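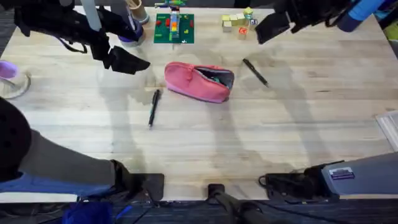

Ulmont Public Library, Interlibrary Loan Department
Frequently Asked Questions
Last updated September 7, 2006

What is interlibrary loan?
It is a service for borrowing books and other items that our library does not own. We ask another library to send the item to Ulmont, and you pick it up at our front desk.

Who can use it?
Anyone with a valid Ulmont card and no unpaid fines. Visitors with a card from Istitz can use it also, but they must fill in the paper form.

How many requests can I have at one time?
The limit is 5. A request that was cancelled does not count in this limit.

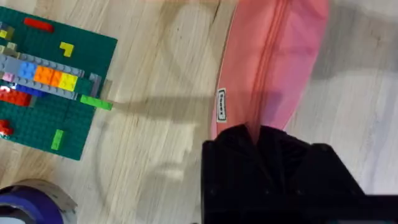

How long can I keep a borrowed book?
The lending library decides the date, and we print it on the paper band around the cover. Most loans are for 19 days. Please do not remove the band.

Can I renew?
Sometimes. Ask us 4 days before the due date, so that we have time to write to the lending library. If you hear nothing from us, please return the book on the date printed.

Does it cost anything?
Loans from the Gronovis group of libraries are free. Other libraries may ask for a fee, and in this case we will contact you before we order.

Which items can not be requested?
We can not request new books in their first months, reference books, or items from the Quiambao local history collection. For these, copies of single pages are often possible.

I sent a request in August and have no answer. What should I do?
Some lending libraries were closed for part of August and the answers are slow. Please do not send the same request again. Bring your request number to the desk and we will check it.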